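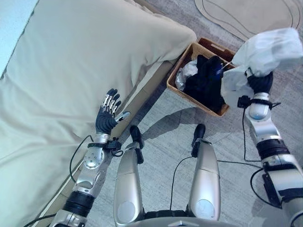
Periklis Tsakiris asked if it would ever manage a fitted sheet, and I'm afraid that set the tone for the rest of our December open day at Gronside. Thank you to everyone who came along and waited so patiently for a turn in the bedroom — the queue went right back to the stairs at one point!

The right hand has hold of a crumpled white cloth and the left is up and open, with the basket of dark clothes waiting beside the bed. Laundry was easily the favourite of the day, and the Lindsay team very kindly ran it again at 2 for those who'd been held up on the Plellska road.

We had 235 visitors through the door, which is a good deal more than we'd baked for, and the tea table raised 3,922 pounds towards next year's workshops. Do write and tell us which household job you'd like to see tried next. We've had 27 suggestions so far, and ironing is well in front.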